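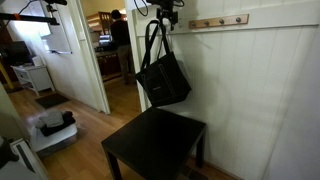
How to Wash a Cloth Bag Without Ruining It

By Yaneth Valderrama

Most cloth bags are washed once, by accident, when a yoghurt gives up on the way home. Mine got its turn in November, after a leek incident.

What you need

A basin, a soft brush, plain washing powder and 40 minutes you weren't going to enjoy anyway.

Step 1. Empty it

All of it. Turn the bag inside out and shake it over the bin. I found a Bimar receipt and enough crumbs for a small pie.

Step 2. Test the dye

Dab a hidden seam with a damp white cloth. If the cloth changes colour, wash the bag alone and in cold water. Black ones are the worst gossips for this.

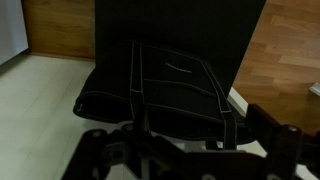
Step 3. Soak and scrub

2 minute read from here, longer if you stop to scrub

Cool water, a spoonful of powder, then leave it be. Go at the handles with the brush, as that's where the hand cream and bus pole end up. Rinse until the water runs clear or your patience does.

Step 4. Dry it

Never wring it. Press it in a towel, pull it square and hang it upside down by the bottom seam — handles stretch if they carry the wet weight.

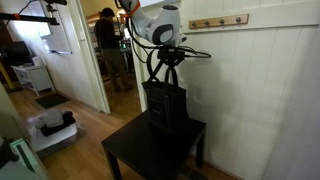 Reading time left: under a minute

Keep it off the radiator, too. My Boniveck bag went on one overnight and came back fit for a toddler.

Step 5. Iron, if you must

Low heat, inside out, and go round any printing. 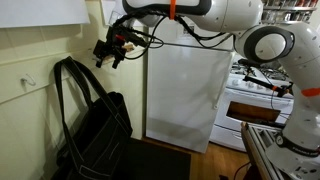

I skip this step myself, and the leeks have never complained.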